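# Blue tape, brown paper and a very happy afternoon of sorting

August 20, 2026

I have been meaning to write about the tape for ages. Those of you who came over from the old blog will remember my long grumble last December about the sewing boxes, when I tipped the whole lot out on the bed and then had to sleep next to it. Well, I've found a way of doing it that I love, and I've now used it on cloths, buttons, seed packets and one awful drawer of leads, so I feel ready to go on about it at length.

The idea came from Silvia Urban, who taught the mending course I did in Rilham. Before any of us were allowed to touch a needle she had us mark out a table. Paper down first, then tape, then the fabric. I thought it was a bit fussy (I'd come to learn darning!) and by the end of the morning I was completely won over.

You need a long table, a roll of brown kraft paper and a roll of blue painter's tape. Run the paper down the whole length and smooth it out from the middle. Then put two long lines of tape down it, which gives you three columns, and add your cross lines wherever you like. I used to measure these. I don't any more. If the columns look the same width when you stand at the end of the table, they're good enough for tea towels. 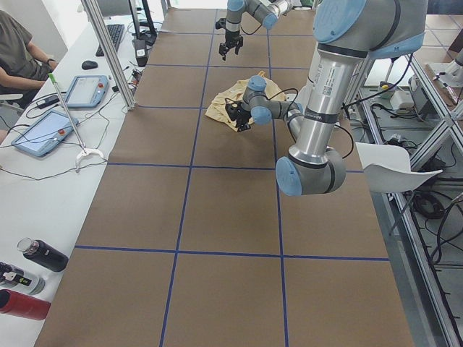

My columns are always keep, mend and pass on, going left to right, and I've stuck with that order for so long that my hand goes to the right place by itself. The rows are for the kind of thing: tea towels at one end, then dusters, then napkins, then all the odd bits that were once part of something else. Scraps I like too much to throw away get a row of their own. It's a big row.

What I enjoy so much is that every single piece has to land somewhere. When I sorted into heaps on the carpet, the heaps would creep towards each other and by lunchtime I'd have one heap again. With a line of bright blue between them you can see straight away when something has wandered. It's lovely and quick, too. You pick a cloth up, have a look at the hems, hold it to the window for thin patches, and down it goes.

A few things I've picked up along the way:

- Do the soft, crumply things first while you've got the patience. Anything that lies flat can wait.
- Don't fold as you go. I know it's tempting! Drop it in its cell all bunched up and fold a whole cell at once later.
- Leave one cell empty near you for the "ooh, what's this" pieces. Mine had a Fluvivia linen napkin in it for an entire day while I decided.
- Press the tape with a thumbnail where two strips cross, or a corner lifts and catches on everything knitted.
- If you're doing buttons, put a saucer in each cell. I learned this on my knees.

Speaking of buttons, I have 171 of them now that don't match anything. I counted them into a jam jar on a rainy evening with the radio on and had a thoroughly nice time. My sister says this is not a hobby. She is wrong, and she has since asked for six of the green ones.

The other thing I wanted to tell you about is tape without paper. On the Seol course (that's the weekend one, two days, bring your own lunch) we marked straight on to the bench for some of the exercises, and I've been playing with that at home as well. You don't always want a full grid. Sometimes you want one mark that tells you where a thing goes, and everybody who comes near the table understands it without you saying a word.
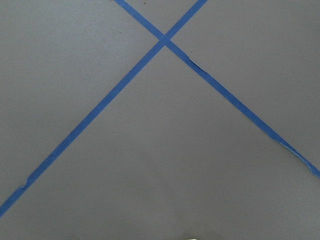 Getting tape to run straight took me far longer than learning to darn a sock. My first lines wobbled all over the place, and I kept stretching the tape as I pulled, so it shrank back and puckered. Now I stick one end, unroll a good long length in the air, keep it low and lay the whole piece down in one go. A diagonal is harder than a line that follows the table edge, as you've got nothing to look along, and I'm very fond of a big X laid on plain grey, with the two strips crossing cleanly and long legs running away from the middle. You'll still get a little kink along one leg now and again. I used to peel the strip up and start over when that happened, and now I leave it be and get on with the sorting.

An X is brilliant for pairing, by the way. Socks, gloves, pillowcases, anything that comes in twos. You put the one you're holding on the crossing point, look for its partner, and off they both go together. I did all the winter gloves like this and ended with three singles, which is a personal best in this house.

As for the tape itself, I've tried the cheap sort and the dear sort and I'd say go for the middle. Blue is my favourite because it shows up on brown paper and on grey, and I can find the roll when I put it down. The Deruditz market has a stall that sells kraft paper by the metre, next to the man with the brushes, and they'll cut it to whatever length your table is if you've remembered to measure. I hadn't. I went back.

You can use the same sheet of paper lots of times. When I've finished I leave the tape on, roll the whole thing up loosely and stand it behind the wardrobe. Next time I roll it out, put a book on each corner, and there are my rows and columns waiting for me, which still gives me a silly amount of pleasure.

I've got the curtain linings to do next, and they're far too big for the cells, so I'll be taking out a couple of cross lines and seeing how that goes. If any of you have sorted big pieces this way, do leave a comment and tell me what size you made your rows!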